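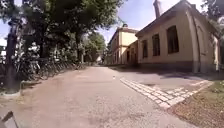
About us

Flollgate is a small research group working on outdoor robot navigation. We build software that lets a wheeled robot find its way along paths and streets using an ordinary camera, without a stored map of every wall and curb. The group is led by Danylo Symonenko and has 4 full-time members, plus students who join us for a term or a summer.

What we work on

Our main method is called Drisemia. It looks at each camera picture and marks the ground the robot can drive on. It then picks a heading and a speed and passes both to the motor controller. The method keeps a short memory of what it saw in the last few seconds, so one bad picture does not change the heading by much.

The hard part outdoors is light. A shadow with a sharp border can look like a curb or a drop. A stain can look like a hole. In full sun, pale pavement loses its texture and the software has less to work with. Most of our effort over the past two years has gone into these cases.

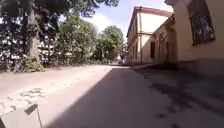 Sun on the left of the path, building shade across the rest.

How we train it

We do not label every picture by hand. A person drives the robot along a route first, and the ground it rolls over is marked as drivable in the earlier pictures from the same run. Hand labels are used only for testing. We keep a set of 808 hand-labeled pictures for this purpose, and none of them are used in training.

Each route is driven at different hours, so the software sees the same ground both lit and shaded. During training, pairs of pictures from the same spot are compared, and the software is penalized when its answer changes with the light. We call this step Fimine. It adds some training time and nothing at all when the robot is running.
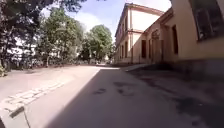 Two darker stains in the shaded part of the road. Both count as drivable ground in our labels.

What we have found

We tested Drisemia over 201 runs on routes it had not been trained on. Without the Fimine step, the person walking with the robot had to take over in 29 of those runs. Most of the takeovers happened at shadow borders, where the robot slowed to a stop or turned along the edge of the shade. With the step added, takeovers at shadow borders became rare. Takeovers for other causes, such as thick leaf litter and low curbs in deep shade, stayed much the same, and they are what we are working on now.
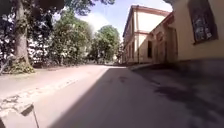 Camera placement matters more than we expected when we started. We use a wide lens mounted low, which gives a good view of the ground close by but bends straight lines toward the sides. A wall on the right can seem to lean in over the street, and early versions of the software took that lean for a narrowing of the road. Part of the robot also shows in the lower left corner, so we mask that area before training. We tried correcting the bend first and gave it up. The correction blurred the outer parts of the picture, and training on the bent pictures worked just as well.

Working with us

We share our test routes and scoring code with other groups on request. Dovhaniuk, our hardware partner, builds the drive base and handles repairs. Student places open every November. Applicants should be able to program and should be willing to spend long hours walking behind a slow machine.

Last updated: November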